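Shop > Screening Gear > Projectors > Nistumach Lu

Nistumach Lu Film Club Projector

October 26, 2018
By the Wemcombe Screening Supply buying desk

Price: $2155
Lamp: included, one
Screen: not included
Ships from: Pikville warehouse

The Nistumach Lu is a mid-size projector sold to film clubs, libraries, church halls and people with a large basement. The box says it "brings the movie palace to any room." We have stocked it since September and we would like to talk you through that claim before you spend the money, because a movie palace has a tall ceiling, black walls and a paid person in a booth, and most of the rooms we sell into have drop ceilings and an exit sign over the screen.

We think the Lu is a decent projector. We also think a fair number of the people who ask us for it should buy something cheaper, and a smaller number should save up and buy something better. Read the whole page if you can stand to.

What the maker says, and what we make of it

"Pictures up to 300 inches." Yes, in the sense that a flashlight lights up a barn. If you push the Lu back far enough it will throw an image that size on the wall, and you will be able to tell whether a scene takes place indoors or outdoors. We tried it in the warehouse at Pikville after dark with the bay doors shut. A bright cartoon held up better than we thought it would. A noir was a gray rectangle with a hat in it. Buy a screen half as wide and you will be happier, and you will spend less on the screen too.

"True theater color." We don't know what this means and the maker's phone line couldn't tell us. There are five picture modes. The one called Theater is too red. The one called Cinema is close to right once you turn the sharpness all the way down, and we mean all the way, since the factory setting draws a thin white line around everybody's head. The other three are for sports, slides and, we suppose, showing off in a store. Once you have Cinema set up the way you like it, save it to a user slot. The projector forgets changes to the standard modes if the power goes out.

"Whisper quiet." In Eco mode, fine. In full lamp mode there is a steady hiss, and if you put the projector on a cart in the middle of the seats, as most clubs do, the people on either side will hear it through every quiet passage. Silent film with live piano, no trouble. Slow foreign drama with long pauses, they'll hear it.

"Built-in concert sound." Please don't. The speaker is the size of a coaster. It is good for checking that a disc has started. You need separate speakers, and if you don't own any, add the cost of them before you decide you can afford the Lu.

Frame shapes

The question we get most, and the one the box skips. Movies come in different shapes and the Lu has one chip, which is the widescreen TV shape. Old Hollywood pictures will have black bars at the sides. Very wide ones will have bars top and bottom, and the bars on this projector are dark gray. In a room with light walls you'll see them all night. Some clubs hang black cloth over the unused part of the screen. It looks a lot better than it sounds, and black felt from a fabric store works as well as the masking kits we sell. (We do sell masking kits. They're on the screens page. They hang straighter, and that's the main thing you're paying for.)

There is a zoom ring and a lens shift wheel. The zoom is smooth. The shift wheel has slack in it, and on both of the units we opened the picture crept down a little as the lens warmed up. Let it run before the audience comes in, then line it up.

Don't use keystone correction if you have any choice. It squeezes the picture digitally and turns fine detail to mush, and film grain goes first. Move the projector or raise the screen.

Motion

Out of the box the Lu has motion smoothing switched on, and everything you show will look like an afternoon soap. The setting is buried under Advanced, then Image 2, and it is called "Fluid Scene." Turn it off. It comes back on if you change inputs. We complained to Nistumach and got a polite answer saying many customers enjoy it. That may be so. We haven't met them.

With smoothing off, slow pans are clean from a good player. From a laptop they stutter now and then, and that is usually the laptop.

Who should buy it

A club that meets in one room, can make that room properly dark, and already owns speakers. A library that runs matinees with the shades down and wants a picture bright enough for a mixed crowd. Someone at home with a long room and no wish to fuss with a fixed ceiling mount.

Who shouldn't

Anyone planning outdoor shows before full dark. The Lu can't beat the sky at dusk — very little at this price can. Anyone whose room is under 12 feet deep, as the lens won't give you a useful picture size and you'd do better with a short-throw model. Anyone replacing a projector that still works and only needs a lamp. We get that call a lot. Buy the lamp.

And if you show mostly older black-and-white pictures, come and look at one running before you order. Blacks are the weak spot. There is an "auto iris" that is meant to help, and what it does is dim and brighten the picture about a second late, so a cut from a dark hallway to a sunny street arrives in two steps. Leave it off and live with gray shadows, or look at the next model up.
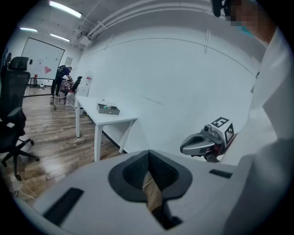
Vol. 10, No. 12

Lamps and running costs

The maker's lamp life figure is for Eco mode, in a cool room, with long gaps between uses. We wouldn't plan a budget on it. Heat and short on-off cycles wear lamps out faster, and a film club that runs a short, stops for a talk and starts again is doing the second of those every time. Leave it running with the shutter button pressed during the talk. The shutter blanks the picture and keeps the lamp lit.

Only buy lamps with the full housing. Bare bulbs are sold online for much less and we have stopped arguing with people about them, but we won't take back a projector that has had one fitted, and neither will Nistumach.

The dust filter pulls out from the left side without tools. Vacuum it gently. The menu will nag you on a timer whether it's dirty or clean, and the nag appears on the screen, in front of the movie, unless you switch it off under Setup.

Connections

Two HDMI, one of them tucked so close to the power socket that a thick cable won't seat. One old-style VGA. One audio out, which carries sound from HDMI 1 only. We tested this several times because we didn't believe it. If your speakers run from the projector, your player has to be on HDMI 1, and anyone bringing a laptop for the trailers will have to swap cables. There is a USB port marked Service and it will not play movies, whatever the listing on other sites may say.

No wireless. We count that in its favor.

In the box

Projector, one lamp (fitted), power cord, remote with batteries, lens cap on a string, a short printed guide and a carry bag. The bag has no padding at the lens end. Wrap a towel around it if it's going in a car. The full manual is a download, and the English in it is fine up to the network chapter, which describes a feature the Lu does not have.

Warranty

Two years on the projector, 90 days on the lamp. The maker counts "public performance" as commercial use, and the warranty card says commercial use shortens the cover. We asked whether a free screening in a library counts. We were told it would be looked at case by case. We don't like that answer, so Wemcombe covers clubs, schools and libraries for the full two years on anything bought directly from us. Keep your receipt. The maker's card isn't needed for our cover, and you can throw it out as far as we're concerned.

A separate matter, but it comes up: buying a projector doesn't buy you the right to show a movie to the public. A store-bought disc is licensed for home viewing. Sort out screening rights with the distributor before you print the flyers. We can't do it for you and we can't advise on it.

Returns

You have 10 days from delivery to send it back for any reason, lamp hours and all. Do one real screening in that time, in your own room, with the movie you'd really show. A demo reel of parrots and waterfalls will tell you nothing.

Stock and delivery

In stock at Pikville. Shipped by ground freight, signature needed. We hold a demo unit at the counter and will run your own disc on it if you call ahead. Bring something dark.

Related: pull-up screens, masking kits, Lu replacement lamp, rolling carts

Contact us | Copyright 2018 Wemcombe Screening Supply | Back to top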